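# 墙上的毛毡板真的会“吃掉”声音吗？

大人上班的地方，现在很流行一种样子：没有小房间，一大片桌子连着桌子，天花板高高的，管子露在外面，地面是光溜溜的水泥。这种办公室叫“开放式办公室”。拍成照片很好看，宽敞，亮堂。

可是你要是真的进去坐一会儿，很可能会觉得吵。有人打电话，有人拖椅子，咖啡机呜呜叫，离你很远的人打个喷嚏，你也听得清清楚楚。

于是有人开始卖一种东西，叫“吸音板”。它们通常是一块一块的毛毡，有的做成六边形，有的做成云朵，五颜六色，贴在墙上或者吊在天花板下面。广告上常常写着“吸走噪音”“还你安静”“一贴就静”。

这几句话，我们一句一句来查。

## 先问一句：声音是什么东西？

要判断一样东西能不能被“吸走”，得先知道它是什么。

把手指轻轻放在喉咙上，说“啊——”。手指会觉得麻麻的，那是你的声带在抖。声带一抖，旁边的空气就跟着抖，旁边的空气又推动更远一点的空气，一路推过去，推到别人的耳朵里，别人的耳膜也抖起来，他就听见了。

声音就是空气在抖动。空气自己没有从你的嘴巴跑到别人的耳朵里，跑过去的是“抖”这件事。就像排队的时候后面有人推了一下，每个人只往前晃了一小步，可是那个“推”一直传到了队伍最前面。

抖得快，声音就尖；抖得慢，声音就低沉。一秒钟抖多少次，有一个专门的单位，叫“赫兹”。一秒钟抖500次，就是500赫兹。一秒钟抖4000次，就是4000赫兹，那是很尖的声音了，说“丝”的时候，嘴里嘶嘶的那部分，就有很多这样尖的声音在里面。

请把这两个数记住，500和4000，后面查广告的时候要用。

## 声音碰到墙会怎样

声音跑到墙面前，会发生三件事，而且是同时发生的。

一部分弹回来。墙越硬越光滑，弹回来的越多。玻璃、瓷砖、水泥，都是弹声音的好手。

一部分穿过去。所以你在自己房间里，能听见隔壁在看动画片。

还有一部分，在墙的材料里头变没了。

“变没了”这个说法，你应该马上举手反对。东西怎么会变没呢？你反对得对。这一部分抖动，在材料的细小缝隙里钻来钻去，空气和纤维互相摩擦，抖动变成了热。只不过这一点点热实在太少，你把手贴在吸音板上，对着它喊一个下午，手也不会觉得暖和。

所以广告里那个“吸”字，只能算是打比方。吸音板里面没有嘴巴，也没有小吸尘器，声音更不会在里面越攒越多，攒满了要倒掉。曾经有一个同学很认真地问我，吸音板用久了会不会“饱”。不会。它可能会积灰，可能会被拍扁，可是不会饱。

## 什么样的材料能做这件事

要让抖动在里面变成热，材料里得有很多很多细小的缝，而且这些缝要互相连着，空气能在里头来回走动。

毛毡可以，厚窗帘可以，棉被可以，羊毛毯可以，沙发上厚厚的垫子也可以。

海绵呢？要看是哪一种。对着它吹气，如果气能透过去，说明里面的小洞是通的，它就能干这个活。如果怎么吹都吹不透，里面的小泡泡一个个都是封死的，空气走不进去，那它吸音的本事就差多了。有些白色的泡沫板就是这样，摸起来软，看起来轻，像是很会吸音的样子，其他人也都说它会，可它主要是用来保温和包装的。

“软的东西就吸音”这条规矩，听起来很有道理，到这里就不灵了。软不软不是关键，空气走不走得进去才要紧。

还有一个流传很广的说法：在墙上贴满装鸡蛋的纸盒，房间就能录音了。纸盒凹凹凸凸，看起来很像录音棚里的那种海绵，所以很多人相信。可是鸡蛋盒太薄了，能对付一点点中间到偏尖的声音，对低沉的声音几乎帮不上忙。它长得像，就被当成了真的。以后你会碰见很多这样的东西。

## 一张很漂亮的广告

下面说一个具体的例子。

有一家叫 Tendeck 的公司，卖办公室用的墙板。他们有一个系列叫 Rukard，是六边形的毛毡板，有芥末黄、雾蓝和深灰几种颜色，薄薄一片，背后有胶，撕开就能贴。宣传册上印着大大的一行字：

> 贴上 Rukard，让整间办公室安静一半。

宣传册印得很讲究，纸很厚，摸上去滑滑的。可是纸的厚度和话的真假没有关系，这一点连大人也常常会忘。

Norotgate 街上有一间设计公司，就买了这种板子，贴在他们新装修的大厅里。公司里负责装修的人叫 Bevan Tapsell，他喜欢这些板子的颜色，但是对“安静一半”四个字有点不放心，所以在贴之前和贴之后，各请人测了一次。

测的是什么呢？是“混响时间”。

这个词有点难，我们换个办法讲。你在空荡荡的体育馆里拍一下手，“啪”的一声之后，还会有一串尾巴：“啪——嗡嗡嗡嗡”。那条尾巴，就是声音在墙和地板和天花板之间弹来弹去，每弹一次弱一点，最后弱到听不见。混响时间，就是声音停下来以后，尾巴弱到一个规定的程度要花多久。尾巴长，房间听起来就空、就糊；尾巴短，听起来就干净。

贴板子之前，大厅的混响时间是1182毫秒。一秒钟等于一千毫秒，所以这条尾巴比一秒长一点。

贴完之后再测，是978毫秒。

短了没有？短了。板子有没有用？有用。这要公平地承认。

那么，是“一半”吗？

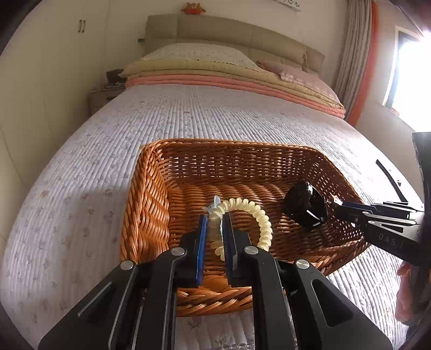
拿出笔来算一下。1182减去978，等于204。也就是说，尾巴短了204毫秒。1182的一半是591，要短掉591毫秒，才配得上“一半”这两个字。204离591还远着呢，连五分之一都不到。

这还是往好处算的。因为“混响时间短了一半”和“安静了一半”，本来就是两回事。尾巴变短，说的是声音消失得快；安静，说的是声音本身小。坐在你旁边的人扯着嗓子打电话，他的声音从嘴巴直接飞进你的耳朵，中间根本没有去碰墙。墙上贴什么，对这一段路都没有影响。

Tendeck 的销售员后来解释说，那句话指的是“感受上”的安静。

碰到“感受上”三个字，可以多问几句：谁的感受？问了多少人？是怎么问的？问的时候，那些人知不知道墙上贴了新东西？

最后这个问题特别要紧。如果你告诉一个人“我们刚花了很多钱，让这里安静下来，你觉得安静了吗”，他多半会说安静了。他没有撒谎，他可能真的这么觉得，因为人的感觉很容易被一句话带着走。你可以在家里试试，倒两杯一模一样的果汁，告诉家里人其中一杯是特别贵的那种，看看他们说哪杯好喝。试完记得告诉他们真相。

## 那两个数终于派上用场了

现在说说500和4000。

声音在空气里跑得很快，在平常的室温下，一秒钟能跑三百四十多米。一秒钟抖500次的声音，每抖一次，就往前跑了将近七十厘米，差不多是你书桌的宽度。这个长度叫“波长”。

一秒钟抖4000次的声音，每抖一次只往前跑了八厘米多一点，还没有一支新铅笔的一半长。

低沉的声音，波长很长；尖的声音，波长很短。

一块薄薄的毛毡紧紧贴在硬墙上，对付短短的波长比较拿手，对付长长的波长就吃力。为什么呢？紧挨着硬墙的地方，空气被墙挡住，几乎动不起来。空气不怎么动，就没有摩擦；没有摩擦，就变不成热。要离开墙一段距离，空气才抖得最厉害，这段距离正好是波长的四分之一。

算算看：尖声音的波长八厘米多，四分之一是两厘米多。低一点的那个，波长将近七十厘米，四分之一就有十七厘米。

薄薄一片毛毡，够得着两厘米就不错了，哪里够得着十七厘米？

所以同一块板子，在4000赫兹的时候可能表现得很好，在500赫兹的时候可能很一般。人说话的声音呢，从低到高都有，而且很有劲的那一部分，恰恰不在最尖的地方。

如果有人想把广告写得好看，他就会挑板子成绩最好的那一个频率来写。就像你期末考了六门课，回家只报了最高分的那一门。你没有说谎，可是家里人听完以后，心里想的那个成绩，比真的要好得多。

Rukard 的宣传册上正好有一行小字：“吸音表现以4000赫兹测得。”字非常小，印在背面，灰色的，压在浅灰色的底上。我不知道为什么要用这种颜色。你可以猜猜看。

## 吸音和隔音，差得很远

还有一个地方，广告不大会主动提醒你。

“吸音”是让房间里面的回声少一点。

“隔音”是不让声音从这个房间跑到那个房间。

这两件事用的办法几乎是反过来的。吸音要材料里面有缝，空气能走进去。隔音要材料又重又严实，一点缝都不留。一扇薄薄的木门，哪怕贴满了毛毡，只要门底下有一条缝，声音照样大摇大摆地钻出去。

Bevan Tapsell 的公司就碰到了这件事。大厅旁边有一间小会议室，开会的人嫌外面吵，外面的人又嫌里面吵。有人提议，剩下的六边形板子贴到会议室里去吧。他们贴了。里面说话听起来舒服了一点，嗡嗡的尾音没有了。可是外面的人还是能听见里面在讨论什么，连谁在反对都听得出来。

后来他们找来一个做门的师傅，Fletcher Bright。他进了会议室，墙上的板子看都没看，蹲下来，拿手电筒照门缝。灯一照，光从门底下漏出去一长条。

“光能出去，声音就能出去。”他说。

他在门底下装了一条会自动落下来的密封条，又把门框四周的缝用橡胶条堵上。花的钱比一箱毛毡板少。会议室里说话的声音传出来，变得闷闷的，听得见有人在说话，但是听不清在说什么。

你看，这也没有做到“完全没有声音”。要是有人向你保证完全没有声音，你就该怀疑了。那种房间是有的，科学家专门造来做实验，墙、地板、天花板都装满又长又尖的吸音材料，外面还有厚厚的墙。办公室不会那样造，人也不会愿意每天坐在里面。

## 太安静，有时候反而更烦

这一段听起来有点怪，请耐心看完。

设想你在一间很热闹的食堂里写作业。到处都是嗡嗡的说话声，一句都听不清楚。你可能觉得吵，但是写着写着也就习惯了。

再设想你在一间很安静的图书馆里，后面那桌有两个人在小声讲一件事，讲得很有意思，你听得见其中的每一个字。哪一个更让你写不下去？

很多人会选后面那个。我们的脑子对“听得懂的话”特别敏感，想不听都难。食堂里的嗡嗡声虽然响，可是互相盖住了，听不出句子来。

所以开放式办公室让人心烦，响只是一个原因，听得懂也是一个原因。如果把房间里的尾音都去掉，别人说的话反而可能更清楚，远处那个人讲他家水管漏水的事，你会从头听到尾。

有些办公室会在天花板里装小喇叭，放一种很轻的“沙沙”声，像远处在下小雨，用来把别人的话盖住一点。这个办法有它的道理，也有人很不喜欢，觉得一天到晚听着沙沙声头疼。卖沙沙声机器的公司，当然也会告诉你人人都喜欢。

## 大桌子、小隔板、书架

不买毛毡板，还能做什么呢？办公室里本来就有很多东西，多多少少都会影响声音。

先说桌子中间的隔板。很矮的那种，坐下来还能看见对面人的眼睛，它对声音的用处就很小，因为嘴巴比隔板高，声音直接从上面过去了。隔板要比坐着的人头顶还高，才能把直接飞过来的那一段挡掉一部分。可是隔板一高，房间就不“开放”了，照片也不好看了。设计师和坐在里面的人，想要的东西有时候不一样。

再说书架。网上有人说，一墙的书就是最好的吸音板。书架有点用处：书有高有低、有进有出，声音碰上去会往各个方向散开，不会直直地弹回来。纸也能吸掉一点。可是“最好”是从哪里来的呢？我找了很久，只找到很多人在重复这句话，没有找到谁测过。一句话被说了很多遍，和它被检查过很多遍，是不一样的。

地毯呢？地毯很会对付脚步声和拖椅子的声音，因为它让声音从一开始就没有那么响。可是地毯比较薄，对付低沉的声音也和薄毛毡一样吃力。再说，咖啡洒上去很难洗。

植物呢？常常有人说，摆几盆大叶子植物，办公室就安静了。几盆植物的叶子加起来，能做的事情少得可怜。喜欢植物就摆，它们好看，但是别指望龟背竹帮你挡住打电话的人。

最省钱的一招，是把吵的东西和怕吵的人分开。打印机不要放在写稿子的人旁边，咖啡机不要放在接电话的人背后。另外专门留一个小房间打电话。这一招没有宣传册，因为没有什么可以卖给你。

## 第二张广告

Bevan Tapsell 的公司后来又收到一份推荐，来自一家叫 Pangaribuan 的公司。他们卖的是厚得多的板子，吊在天花板下面，和天花板之间留一段空。

留空这件事，你现在应该看得懂了。板子离开硬的天花板，就进到了空气动得比较厉害的地方，对付波长更长的声音会好一些。同样一块材料，留空和不留空，成绩可以差很多。

这份推荐里面附了一张表，从低沉的声音到尖的声音，每一档的成绩都写了，低的那几档成绩也不怎么样，照样写在上面。表的下面注明了是怎么挂的、离天花板多远、在什么样的房间里测的。

看到这样的表，是不是就可以放心了呢？

比第一张广告放心一点，但是还要再问。那张表是谁测的，是卖板子的公司自己测的，还是别的实验室测的？测的时候，用了多少块板子？你家的房间，和测试的房间一样大吗？如果测试时挂满了整个天花板，而你只打算买几块挂在角落里，那张表上的成绩就和你没有多大关系。

Bevan Tapsell 把这些问题写在一封信里寄了过去。对方回答了其中一些，另外一些说要“和技术部门确认”。到我写这篇文章的时候，技术部门还没有确认好。所以 Pangaribuan 的板子在那间大厅里到底行不行，我没有办法告诉你。我不想猜。

## 自己动手试一试

下面几个小实验，在家里就能做，不用花钱。做的时候，先把你猜的结果写下来，做完再对一对。猜错了也不要把原来写的擦掉。

**拍手听尾巴。** 在浴室里拍一下手，听听有没有尾巴。再到挂着厚窗帘、铺着被子的卧室里拍一下。哪一个尾巴长？浴室里都有些什么材料？

**毛巾和闹钟。** 把一个正在响的闹钟放进空的硬纸盒，盖上盖子，听听有多响。然后在盒子里面垫上毛巾，再听。接着把盒盖开一条缝，再听一次。毛巾和缝，哪一个让声音变化更大？这个实验能帮你分清吸音和隔音。

**手电筒找缝。** 晚上把房间的灯关掉，请家里人在门外拿手电筒照门边。你在里面找光。找到光的地方，就是声音最容易进来的地方。用旧毛巾把门底下的缝堵上，听听走廊里的声音有没有变化。

**蒙着眼睛打分。** 这个要三个人。一个人坐在房间中间，蒙上眼睛。第二个人悄悄地在墙边挂上毯子，或者不挂，全看抛硬币的结果。挂不挂都要发出一样的窸窸窣窣声，免得被听出来。第三个人在同一个地方读同一段课文，他最好也不要去想毯子的事。读完以后，蒙眼睛的人说，这一次有没有毯子。多做几回，把每一次说的和真的情况都记下来。

最后这个实验很麻烦，做完会有点累，而且结果很可能让你失望：蒙上眼睛以后，有时候根本分不出来。分不出来也是一个结果，请照样记下来。

如果手机上有测噪音的软件，可以拿来玩，但是别太相信它的数字。不同的手机麦克风不一样，两部手机放在一起，读出来的数常常对不上。拿同一部手机，放在同一个位置，比较前后两次，还算有一点意思。

## 几个词，忘了可以回来看

**赫兹**：一秒钟抖多少次。数字大，声音尖；数字小，声音低沉。

**波长**：声音每抖一次，往前跑了多远。

**混响时间**：声音停了以后，那条尾巴要多久才弱下去。单位是秒，或者毫秒。

**吸音**：让声音在材料的缝里变成一点点热，少弹回来一些。管的是房间里面。

**隔音**：不让声音跑到另外一个房间去。要重，要严实，要没有缝。

## 看到“安静”两个字的时候

下次你在商店里，或者陪大人挑家具的时候，看见一样东西上写着“静音”“降噪”“吸音”，可以拿这些问题去问：

- 比什么安静？是和什么都没有比，还是和别的牌子比？
- 是在哪一种声音上测的，低沉的还是尖的？
- 是测出来的，还是“感受上”的？
- 测的时候是怎么装的，和我家装的方法一样吗？
- 如果写着“一半”，是什么东西的一半？

售货员可能答不上来，那也没有关系，不用为难人家，他大概也只是照着宣传册念。可以请他把说明书拿出来，翻到背面，找找最小的那一行字。

至于 Norotgate 街上那些六边形，它们现在还贴在墙上。有几块芥末黄的，边角已经翘起来了，Bevan Tapsell 打算二月份重新粘一粘。他说，颜色他还是喜欢的。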